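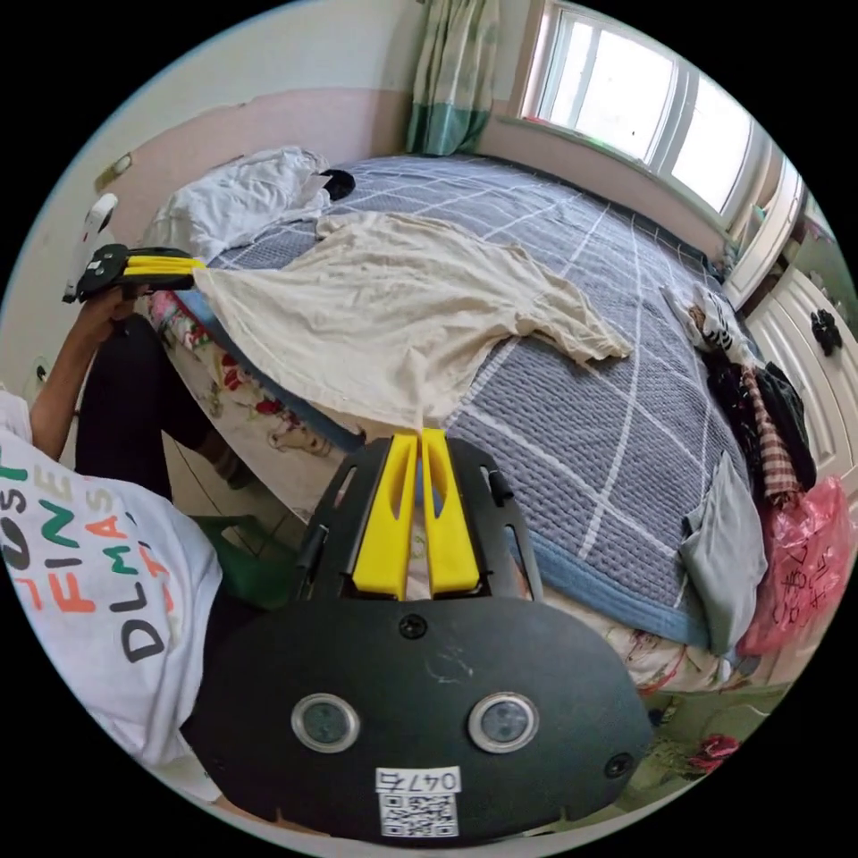 Notes on the Seasonal Change of Bedding and Clothing

30 Mar 2019

The household in Rivport undertakes a full review of its bedroom linen and clothing twice a year, and the spring review is now under way. Readers of this blog will recall that the autumn review was concluded in a single afternoon. The present one will extend into April.

The bed serves as the sorting surface. It is made first, with the quilted bedspread drawn over the sheet and the pillow set at the head, and clothing is then taken from the wardrobe and laid upon it. In previous years the sorting was done on the floor, and the results were unsatisfactory. Items placed at floor level tend to be stepped over for several days, while items placed on a bed must be dealt with before the occupant can sleep.

Clothing is placed along the side nearest the wardrobe. The gray garment has been folded and kept close to the edge. The striped item and the red plaid shirt remain in the pile pending a decision. The plaid shirt has now survived three reviews. It was purchased in Tovthorpe, it is warm, and one cuff has been mended twice – a record that speaks in its favor and against it in equal measure.

The larger cream-colored cloth was left across the middle of the bedspread and has yet to be folded. It is the practice here to fold large pieces last, when there is room to spread the arms.

Plastic shopping bags are retained throughout the year for this purpose. A bag holds what is to leave the room, and when it is full it is tied and carried to the front door the same evening. Garments intended for donation go to the collection point on Marchand Street, which accepts clean clothing and bed linen but declines pillows.

On the matter of the bedspread, the author wishes to record a degree of satisfaction. The white grid pattern is convenient for squaring the corners of a shirt, an advantage that was not considered at the time of purchase. The floral sheet beneath does not match it. A plain sheet was obtained from Hukex last spring with the intention of correcting this, and it was found to be too narrow for the mattress. The floral sheet was therefore restored to service, red flowers included, and no further correction is planned.

The white wardrobe will be wiped down once the shelves are clear. The carved panels collect dust along their lower edges and require a soft brush, followed by a barely damp cloth. Hair ties hung from the handle are to be returned to the drawer in the hall, a rule that has been in effect for 2 years and is observed with some irregularity.

The curtains will be washed separately, in cool water, on the next clear day. Winter coats remain in the hall closet and will be addressed in April, together with the spare blankets.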